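Introducing Two-Arm Robot Stations in a Glassware and Tableware Return Room

Ivthorpe Event Services, Operations Handbook
Issued March 19, 2026
Prepared by Teresa Quinlan, Operations, with Todor Karagiannis, Workplace Safety

Purpose of this guide

This guide explains how a site manager should bring a two-arm robot station into a return room, where rented cups, glasses and small tableware are sorted after an event. It covers preparation of the station, the first weeks of running it beside the existing team, and the changes that must be made to job duties and schedules. It applies to every Ivthorpe site that handles plastic drinkware. Glass and ceramic items are outside its scope and continue to be sorted by hand.

Managers should read the whole guide before the station is switched on. The sections on duties and breaks were revised after the trial at the Bonance site, where the equipment was ready well before the staff arrangements were.

Before you begin

You will need the following:

A signed risk assessment for the room
A named station lead for each shift
The current sorting list, with item codes
A schedule covering the first 20 working days
Written notice to all return room staff, delivered at least seven days before the first run

The station lead should be chosen from the people who already sort returns. At Bonance the role went to Cremilda Nogueira, whose knowledge of the rental stock proved more useful during setup than prior experience with machinery. Training for the role takes 22 hours and is paid at the normal rate.

Step 1. Record how the work is done now

Spend one full shift watching the return room without changing anything. Write down where items arrive, who handles them, where they wait, and which tasks cause sore wrists or shoulders. Ask staff to add their own notes. The notes often show work that does not appear in any job description, such as pulling napkins out of cups or setting aside items that belong to another customer.

Keep this record. It will be needed in Step 5, when duties are divided again.

Step 2. Agree on the first set of items

Start with a small group of items that differ clearly in shape and color. Stemmed pieces and straight cups should both be included, as they call for different grips and the station lead needs to see both early on. Do not add new items in the first week, even if the results are good.

Step 3. Run the station with the lead present

The lead places the items on the work surface, checks that the guards and cables are in order, and starts the run from the control desk. Both arms share one tabletop and may work close together, so hands stay out of the enclosure until the lead has called the stop and both arms are at rest.

During the run the lead should watch how stemmed pieces are held. A wine glass may be tilted well over on its side while in the gripper, with other cups standing close to it on the table. Note any contact with neighboring items on the run sheet, together with the item code and the arm involved, left or right. 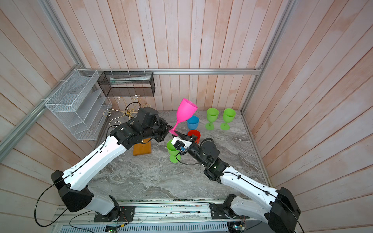 Step 4. Review the run sheets each day

The lead and the shift manager review the sheets together before the end of the shift. The Bonance trial produced 379 sheets, and most of the useful changes came from the comments column. Dropped items, slow grips and unplanned stops should be reported to the equipment supplier, Flovis, through the site manager.

Run sheets describe the station. They must not be used to measure the speed of individual workers or be placed in personnel files.

Step 5. Divide the duties again

Using the record from Step 1, list every task in the room and mark it as done by the station, done by a person, or shared. Inspection for cracks, removal of food waste and all customer queries remain with people. Loading and clearing the table are shared duties and should rotate every two hours.

Staff who move from sorting to inspection will stand still for longer than before. Provide a stool and a mat at each inspection point. Orla Mulligan, staff representative at Bonance, also asked that inspection not be given to one person for an entire shift, and this is now required at all sites.

Step 6. Meet with the team

Hold a meeting at the end of the first 20 working days. Pay grades, hours and break times should be discussed openly - including any matter that has not yet been settled. Notes of the meeting go to Darragh Kavanagh in Human Resources and are posted in the break room.

Further review

The next full revision of this guide is planned for November. Sites using the older Patrício sorting list should request the current version from Operations before beginning Step 2.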